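Small humanoid drifts to one side when it stands up on carpet. Calibration or hardware?

Asked by Marcus Obi
Tags: humanoid, maintenance, joint offsets, flooring

I look after one small humanoid at Fostel. It lives in a mock-up flat (bedroom, bathroom, carpet tiles all the way through) where it does laundry and tidying tasks. Since September it has had a lean. If I start it from the crouch and let it come up on its own, it settles with its weight on the left foot, and after a few steps it has turned slightly left of where I pointed it. It hasn't fallen yet, but I keep a hand near it.

Things I have done so far:

Ran the vendor's automatic calibration 3 times. It passes every time, so I'm inclined to think it would pass with a leg missing.
Checked the visible screws on both ankles and both hips. None loose.
Swapped the battery for the spare. No difference.
Updated the firmware, because support at Skorow wouldn't talk to me until I had. No difference there either, except that the fan now runs louder.

Support say it is "within normal variation" and suggest their paid yearly service. I would like to hear from someone who isn't selling me one. The log shows 34 hours of standing time since the last service, which doesn't seem like a lot to wear anything out.

The other thing I wonder about is the start-up routine. We put the robot down on the carpet, one of us crouches next to it and steadies it from the top, and a second person starts the controller from a laptop. The manual says to "support the unit lightly during initialisation" and leaves it there. How light is lightly? If the person holding it is pushing it sideways without knowing, does it learn that as upright?
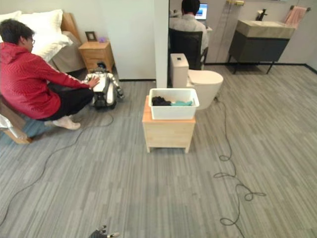 I have also had two people tell me it's the carpet and one tell me it can't be the carpet. I don't have a big patch of hard floor in the flat except by moving everything out, so I'd like to know whether it's worth the bother before I lose an afternoon to it.

Comments on the question

Harriet Doucet: Which foot pads, the hard ones or the soft grey ones?

Marcus Obi: Soft, the ones it came with. Never changed.

Harriet Doucet: Then look at those before anything else. See my answer.

3 answers

Answer by Harriet Doucet (accepted)

I would ignore the calibration result completely. On most machines this size the automatic routine only checks that each joint can find its own stop and that the numbers agree with the last stored set. If the stored set is wrong, it agrees with a wrong set and tells you everything is fine. I've had a green tick on a robot with a cracked ankle bracket.

Do it in this order.

First, power off, lay it on its back on something padded and take both foot pads off. Put them side by side on a flat table and press down on each with a thumb. Soft pads pack down, and they don't pack down evenly if the robot has been leaning. That makes the lean worse, so you can't tell from the pads alone which came first. Replace both. Never replace one.

Second, with it still off, move each ankle by hand through its full travel, forwards and sideways. You are feeling for a dead spot where the foot moves and the motor doesn't. Compare left with right. A tiny bit of slop on both sides is normal whatever anyone says. Slop on one side is your fault, found.

Third, borrow a sheet of board big enough for it to stand and take four or five steps. You don't need to empty the room. If the lean goes away on board, it's pads or carpet. If it stays, it's an offset or the ankle.

Only then touch the offsets. Write down the old values on paper first. Change the sideways ankle value on the leaning side by the smallest step the software allows, stand it up, look, repeat. People get bored and make a big jump, and that's how they end up on this site with a robot face down.

About the hand: if your controller zeroes the tilt sensor at start-up, then yes, a steady sideways push can matter, because the body may be tilted while it takes its reading. If it zeroes only at the factory, it doesn't matter at all. Your manual should say which. Mine doesn't, so I tested it: started it once held straight, once held a couple of degrees over on purpose, and compared the readings. Ten minutes, and you will know more than support does.

I don't believe in 34 hours wearing out a gearbox, but I also don't believe those counters. Ours reset itself to zero after an update.

Comments

Marcus Obi: Pads were visibly thinner on the outside edge of the left. Replaced both and the lean is mostly gone on board, less so on carpet. Going through the hand test next.

Harriet Doucet: "Mostly" would bother me. Do the ankle check even if the hand test comes out clean.

Answer by Margaux Rolland

Check your cables. If you run it on a tether, or a lead is anywhere it can be stepped on or pulled, a small tug from one side looks exactly like a balance fault. We spent two weeks at Holloway adjusting hip values on a robot that was being held back by its own network lead. Tape them down or run on battery for the test.

I'm less sure than Harriet about changing offsets yourself. It can be undone, but only if you really did write the old ones down.

Answer by Imani Rosenthal

same problem on ours, sent it back to Nandbridge, they had it for a month and it came back the same. it's the carpet

Comments

Harriet Doucet: Did they tell you what they tested it on?

Imani Rosenthal: no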